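Lista de revisión previa a la visita nocturna: galerías de la Ermita Vieja de Kelemen 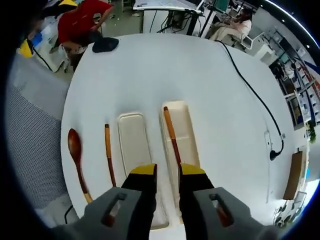 Kelemen, octubre

Revisa: Margarida Garcia. Acompaña: Valeriano Montes.
Grupo máximo: 20 personas. Salida a las 21:30.

1. Acceso y sendero
Cartel de aviso en la verja: correcto.
Escalones de piedra: dos sueltos en el tramo bajo. Señalizados con cinta, pendientes de fijar.
Comentario: el sendero de las «luces» queda fuera del recorrido. Los visitantes preguntan por él, pero el borde del barranco no tiene barandilla.

2. Galería principal
Longitud abierta al público: casi 50 metros.
Techo: sin desprendimientos nuevos.
Cuerda guía: tensa, cambiar el anclaje del fondo.
Comentario: en la cámara donde se cuenta que se oyen voces hay corriente de aire por una grieta lateral. Tapar la grieta no procede; avisar al grupo de que baja la temperatura.

3. Pozo de la Monja
Reja: cerrada con candado. Llave en poder de Benedita Louro.
Comentario: siguen apareciendo monedas y papeles doblados entre los barrotes. Retirar antes de cada visita. No dejar que nadie se apoye.

4. Iluminación y comunicaciones
Cascos con frontal: todos cargados menos 4.
Radios: 2, probadas en la boca y en la cámara. Desde el pozo no hay señal.
Botiquín: falta suero, anotado.

5. Relato del guía
Rosário Marinho pide que no se apaguen las luces durante la leyenda del pastor desaparecido. De acuerdo. El año pasado hubo una caída en ese momento.
Las grabaciones de sonido se hacen solo desde la zona llana.

Resultado: apta con reservas. Los escalones se vuelven a mirar antes de la salida.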